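Eight weeks of folding

2020-10-23

I finished my last batch for the laundry set on Tuesday, so I want to get some of this down before I forget how it went. I've mentioned the project here a few times but never said much about what the work is like day to day.

The short version is that I do chores at home with a pair of hand-held grippers, and the recordings go to Simedar, who use them to train a robot to do the same chores. I signed up in February, did a kitchen set over the spring, took the summer off and came back for laundry. The laundry set is called Emwood. I don't know why. The kitchen one was called Niskanen and there was no explanation for that either.

Each recording is one attempt at one task. You start with the grippers open and held up over the work, you wait for the beep, you do the task, you come back to the start position and you stop. If the recording is usable it counts as one example. If you sneeze in the middle and drop everything, it may still count, as long as you recover and finish. They were clear about that from the beginning. They want to see what a person does after a sleeve slips out of the fingers, and I supplied plenty of that.

My total for Emwood came to 2,327 accepted examples. Another 279 were rejected. Most of the rejected ones came from the first two weeks, when I was still moving too fast and turning my wrists so far that the software lost track of where the grippers were. The instructions say to move at the speed you would use if you were carrying a full cup of coffee. I thought I was doing that. Then I watched a few of my own recordings and I was moving like someone late for a bus.

I tried the dining table first and gave it up after a day. It's too high for me and the surface is slick, so a T-shirt slides away when you pinch a corner and pull. The bed is lower and the sheet holds the cloth in place a little. It also has a pattern on it, and according to the setup notes a patterned surface helps with the tracking. A plain white sheet gave me more failed recordings than anything else I tried.
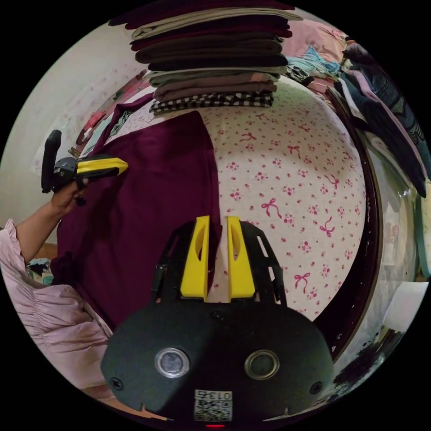
Flat cloth is where I would tell anyone to begin. A rectangle has four corners and you can usually find two of them. I would lay it out, smooth it, take the near corners, bring them to the far corners, let go, and then go in from the side for the second fold. By the end of the first week I could do that without thinking much about it. Shirts are harder. The sleeves have to go in before anything else happens, and one finger of the gripper tends to go under two layers when you only wanted one. Hoods are the worst. I still don't have a good method for hoods.

The other thing that took me a while was leaving my fingers out of it. When a corner is tucked under, every part of you wants to reach over and flip it out by hand. You can't. The robot won't have a hand to reach over with, so the recording is no use if yours shows up and fixes the problem. You have to pinch the edge, drag it, let go, pinch again. I have spent most of a minute getting one cuff to turn the right way out. Those long ones were accepted too.

The tasks rotate so that the learning system doesn't see the same thing over and over. One day it's folding, the next it's moving folded things onto a stack, the next it's pulling one piece out of a heap. I liked the heap days best. There is no right order and you can pick whatever edge looks easiest. The stacking days made my shoulders sore. You have to set each piece down level — if you let go too early, it slides and takes the one under it along.

They also ask you to vary the clothes. I used everything in my closet and then started on the winter boxes. One of my daily notes says 111 examples, all dark cotton, and the reply the next morning asked me politely to mix in some lighter colors and thinner fabrics. Fair enough. After that I kept a mixed pile beside the work and pulled from it without choosing. Thin fabrics turned out to be slow going, as the fingers pinch the sheet along with the cloth and the whole bed surface lifts up.

A few practical notes, in case you're thinking of doing this kind of work:

Charge everything overnight. I lost a morning to this in week three.

Wipe the lenses before you start and again after lunch. Lint gets on them and you won't notice until the check fails.

Read the number on the sticker into the log at the start of every session. I skipped it twice and had to do the paperwork by hand.

Take the breaks. My wrists were fine at four hours a day and not fine at six.

Do your real laundry on a different day. By Friday I never wanted to see a towel again.

The pay comes through an agency called Rekidis and it has been on time. It's per accepted example, with a small extra for the long tasks. I wouldn't call it interesting work, but I could do it with the radio on, and I got better at it, which I enjoyed more than I expected.

The next set is supposed to be about shoes and bags. I've said yes, though the start date has moved once already. In the meantime I have two winter boxes to put back, and all of it is folded.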